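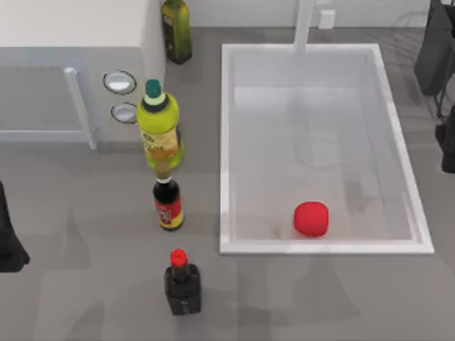 PLIRNBERG, April 11, 2025 - Clelten has released version 2 of its setup and maintenance procedure for the Jurnden two-arm kitchen cell, together with the matching simulation package. The procedure covers camera alignment, gripper zeroing, joint checks and fault recovery. It replaces the document issued with the first cells and is available to all service customers at no charge.

The Jurnden cell consists of two arms mounted at a counter with a sink, a microwave oven and a fixed set of bottles. The simulated cell uses the same layout. Under the new procedure, every change to camera position, finger geometry or joint limits is made in simulation first, checked against stored reference views, and only then copied to the hardware controller.

"Most service calls we handled on this cell came down to a finger or a camera that had been refitted slightly out of position," said Gisela Sepúlveda, service engineering lead at Clelten. "The arm still moves, no fault is raised, and the grasp misses by a few millimeters. The operator then adjusts the grasp offset, and now there are two errors in the cell instead of one."

Camera alignment is the first section. The technician loads the close view of the microwave and compares the door edges, the handle and the two knobs on the control panel with the reference outline. Straight edges are used wherever possible - the line where the top panel meets the front face is the main horizontal reference, and the handle is the main vertical one.
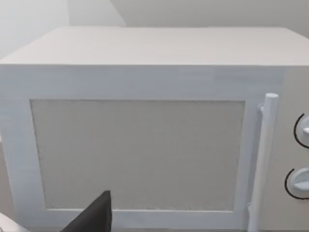
If the outline does not match, the camera mount is corrected before any joint value is touched. The procedure allows one correction pass. When a second pass is needed, the mount is removed, the seating faces are cleaned and the screws are torqued again in the order given in the manual. Camera calibration values from the earlier mounting must be deleted and may not be used as a starting point.

Gripper zeroing follows. Each gripper is opened fully, closed without load and opened again while the controller logs motor current. A finger that draws more current on one side of the stroke is inspected for a bent guide or debris in the slide. Worn finger pads are replaced in pairs. After replacement, the new finger length is entered in both the simulation file and the controller file, and the two files are compared by checksum.

The counter view is used next to confirm arm parking positions and clearances at the sink rim and the bottle row. Bottle positions are part of the cell file and are not to be changed during service. 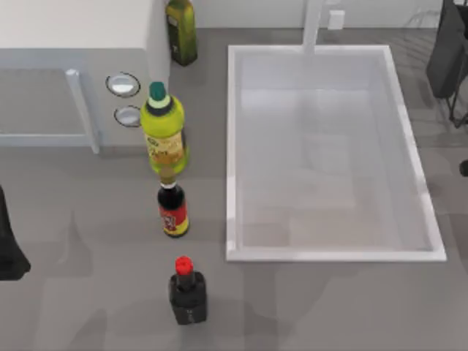
Counter view in the simulated cell, with the bottle row beside the empty sink basin.

Clearance checks are run at reduced speed, one arm at a time, with the other arm parked. Both arms are then moved together through the full check sequence, which contains 39 motions. A contact reported at any point stops the sequence, and the technician restarts from the first motion after the cause has been corrected. Restarting from the middle is locked out in version 2.

The final section deals with object models. Collision shape, mass and surface friction are now stored in one file per object, and the technician confirms each of them before the cell is returned to work. Objects are viewed individually against a plain background so that errors in scale or orientation can be found before a grasp is attempted.
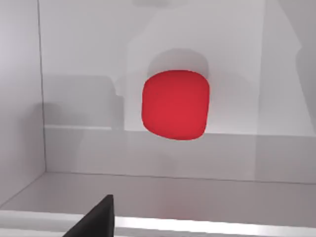
Shadow rendering remains switched on during this step. The earlier document told technicians to disable it to save time, and that instruction has been withdrawn.

Clelten ran the new procedure on nine cells in March, logging 1,457 check motions across the simulated and physical systems. The results were used to set the current limits for the gripper test and to shorten the fault table.

"We wanted a record that a second technician could pick up without a phone call," said Jean Innes, who manages the Jurnden cell at integrator Badawi. "The old sheet had a box for pass or fail. The new one has the measured value, the limit and the file version on the same line."

Customers running the first version of the cell software must update the controller before installing the simulation package. Existing calibration records can be exported for reference but cannot be imported. The procedure, fault table and blank service record are supplied together through the Clelten service desk.

Recent releases
Clelten Opens Spare Parts Store in Plirnberg
Badawi Named Integrator for Jurnden Cells
Revised Torque Values for Jurnden Camera Mounts
Service Notice: Gripper Finger Pads, Replacement in Pairs
Controller Update Required Before Simulation Package Install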